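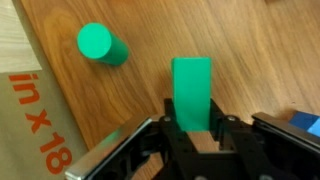

Green block and wooden tabletop

Section 4. Oiling Your Tabletop for the First Time

Welcome back! If you've come straight from Section 3, your table is standing square, the legs are snug, and you are probably itching to use it. We'd ask you to hold on for one more evening. Brennan tabletops leave the workshop sanded but thirsty, and a first coat of Fellus oil makes a world of difference to how the wood stands up to mugs, crayons, wet sleeves and everything else a family puts on it.

You will need:
The 184 ml bottle of Fellus oil packed with your table
The gray finishing pad
Two or three clean cotton cloths (old T-shirts are wonderful for this)
A pair of gloves, if your skin is at all sensitive
A metal bucket or can with some water in it

Before you start

Pick a room with a window you can open. The oil goes on most happily at 71 °F, but please don't fret if your house runs a little cooler. It will simply take longer to soak in, and you can go and have your dinner in the meantime.

CAUTION: Cloths soaked in oil can heat up and catch fire on their own if they are left bunched up. Put them in the water as soon as you finish, and never toss them dry into the trash.
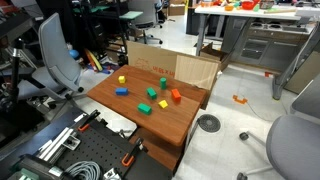
Oil shows every spot it missed, so the top has to be completely clear before the bottle is opened, and that goes for the little things as well as the big ones. We know how it is in a house with children. If your table has toy blocks scattered over it like this one, with a yellow cube off to one side and a green cylinder up near the back edge, move the whole lot somewhere else before you start, because working around them leaves pale patches that are a real nuisance to blend in later. A big open cardboard box will do nicely for holding everything overnight. Take a moment, too, to look at which way the grain runs, as you'll be following it in the steps below.

Applying the oil

1. Wipe the top with a barely damp cloth and let it dry fully.

2. Shake the bottle well and pour a small puddle near the middle of the top. Less than you think! You can always add more.

3. Spread the oil with the finishing pad, using long, easy strokes along the grain. Do the front edge last, where drips like to gather.

4. Leave it alone for 9 minutes.

5. Wipe off all the oil that hasn't soaked in, turning your cloth often. The surface should feel smooth under your palm, with no tackiness.

6. Let the top rest overnight before setting anything on it.

NOTE: If you wake up to a sticky patch, a little too much oil was left behind. Put a few fresh drops on the spot, rub with the pad until it loosens, and wipe dry.

NOTE: Tables with the older Plimitz varnish don't take oil at all. Check the sticker underneath, and if it says Plimitz, skip ahead to Section 5.

A second coat is optional, though Bríd Quinlan in our finishing room always gives her own table one, and another each February when the heating has dried the wood out.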